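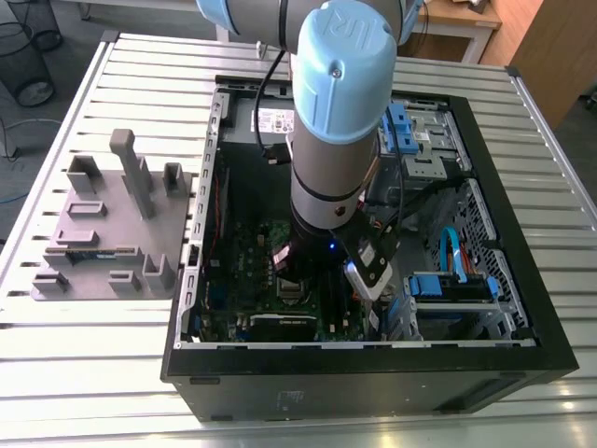 Figure 3. Open tower case on a slatted aluminum table.

Section 5: Receiving and Logging a Vehicle Held as Evidence

This section covers the intake of a vehicle at a police yard using the Sarkell evidence register. It applies to vehicles recovered from a scene, stopped on the road, or towed in under a court order. Vehicles impounded for parking or unpaid fees are logged under Section 2.

Before you start

You need a register login with intake rights, the tow driver's release sheet, a roll of numbered door seals, and the case number. If no case number has been issued, select Pending on the first screen. A pending entry locks after 20 hours and can then be reopened only by a supervisor.

Caution: Do not open any door, trunk, or hood before the examiner has signed the access line. Do not move the seats or mirrors. Do not start the engine to move the vehicle into its bay; use the dolly.

5.1 Creating the entry

1. Sign in and choose New Item, then Vehicle.
2. Enter the plate and the chassis number. Read the chassis number through the windshield. If it cannot be read from outside, leave the field blank and check Deferred.
3. Enter the time the vehicle passed the yard gate. The register fills in the current time by default, and this is often wrong by the length of the paperwork.
4. Enter the tow driver's name and company exactly as they appear on the release sheet. For yards served by Ostrowski Towing, the company field can be picked from the list.
5. Choose the bay. Covered bays at the Granside yard are marked with a C.
6. Press Save. The register issues an item number.

Note: The item number is permanent. If the entry was made in error, mark it Void and give a reason. Void entries stay visible in the audit view.

5.2 Sealing

1. Wear fresh gloves for each vehicle.
2. Place one seal across the gap of each door, the trunk, and the hood. Keep seals off the handles and off the glass next to them, where prints are most likely to be lifted later.
3. Sign each seal across the edge so that the signature runs onto the body panel tape.
4. Type the seal numbers into the Seals tab in the order they were applied, starting at the driver's door and moving clockwise.
5. Have a second officer read the numbers back from the vehicle and enter that officer's badge number.

If a seal tears during application, leave it in place and put a new one beside it. Record both numbers and set the torn one to Damaged.

5.3 Handing over to the examiner

1. Open the entry and choose Transfer.
2. The examiner signs the access line on the screen and on the paper log clipped to the bay.
3. Set the status to Under Examination. This stops the storage clock.
4. When the examiner is finished, apply new seals and repeat 5.2. Old seals are bagged and given the suffix S.

Transfer normally takes about three minutes. If the screen stays on Waiting, the examiner's login has probably expired — sign out at both stations and start again from step 1.

Note: Items removed from the vehicle, such as phones, bags, or papers, get their own item numbers. Link each one through the Parent field. Do not list them in the vehicle's Remarks box, which is not searched when a disclosure list is printed.

5.4 Visitors and the press

Family members, owners, and reporters may not enter a bay while its status is Under Examination. Requests to view or photograph a vehicle go to the duty supervisor in writing and are attached to the entry under Correspondence. At the Varkden station, send them to Leonora Cabanatuan.

Questions about this section go to Teresa Cieślak, register support. Release of a vehicle to its owner is covered in Section 6.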